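Badge week at Stanwood

Visitor and staff passes, sorted on a Thursday
Gallery – 2 pictures

The Stanwood office is changing over its passes this month. The old ones were plain cards on a pin and people kept losing them, so everyone on site is getting a blue plastic holder and a lanyard to match. The full order is 695 sets. Most are for the two buildings at Stanwood, and 173 go to the Lund site once they have been made up.

The holders and the lanyards were ordered separately, which worked out cheaper but means each set has to be put together by hand. It is a simple enough job. You take a holder, find the end of a lanyard, fix the clip to the slot at the top and tie the cord round so that it doesn't catch on the next one. Finished sets go in a basket until there are enough to box up.

1. Clips and cords 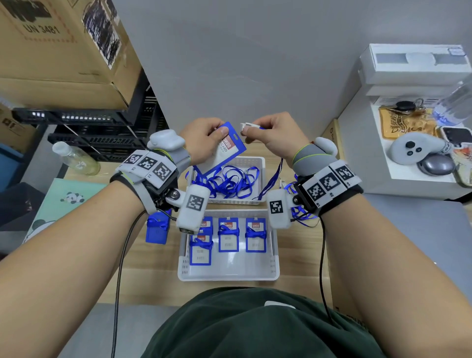

The cords are the slow part. They knot themselves together as soon as they are tipped out, and it is quicker to pull one free by the clip than to go looking for the loop. We tried laying them out straight along the desk first, but that took up all the room and they ended up in a heap again by lunch.

White mesh baskets do very well for this. One holds the blue lanyards and a larger one at the front takes the holders with their cords tied round them. The baskets came out of the stationery cupboard, where they had been full of old Witura catalogues. Those have gone for recycling.

A few notes for anyone doing a batch at Lund or Mastora:
Keep the front of each card facing you, so you can check it as you go.
Tie the cord once. A double knot is a nuisance to undo on the day.
Put anything with a stiff clip to one side and send it back with the delivery note.

2. On to the next one

The light wooden desk is a good height for the work, whether you sit or stand. Each card has UHOO printed on it in red, and they stand up well in a row in the basket – much easier to check than a flat pile. Some end up on the table beside it, along with the odd strand of blue cord.

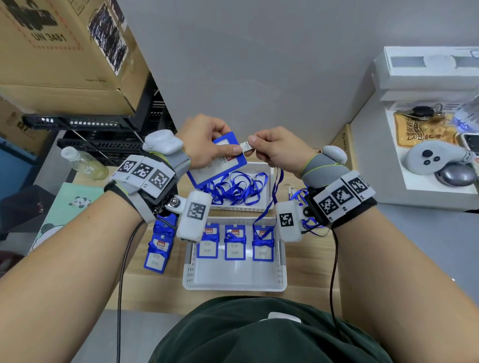

Collecting your pass

Passes for both Stanwood buildings can be picked up from the front desk from 6 in the evening on Thursday, or at any time in the week after. Bring your old card with you and hand it in. If your name is spelt wrongly, take the new pass anyway and leave a note at the desk – a corrected insert will be sent round and it slides into the same holder.

Lund passes go over on the next van. Mastora will be done in August.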